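Flelero 24-piece screwdriver set, 4 months in

Bought this at the Pradside store on a Sunday, needed something small for fixing up old desktops. Went in for the Prusness one, sold out. Fine.

Good stuff first. Bits are hard, no rounding yet. Handle spins nice. Magnet is strong enough to hold a case screw sideways - most cheap sets can't. Case lid snaps shut and stays shut, even in a backpack.

Bad stuff. The two smallest Phillips look identical and the labels rub off. Mine were gone in 2 weeks. Also no long shaft, so deep screws are a pain. Extention bar sold seperately, annoying.
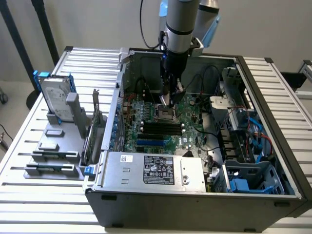

Marín wrote in under my first post to say the labels on hers lasted fine, but the magnet got weak after the first month. Could be different batches, no idea.

Would I get it again? For desktops yes. Laptops, get something with a thinner handle. Four stars, minus one for the labels.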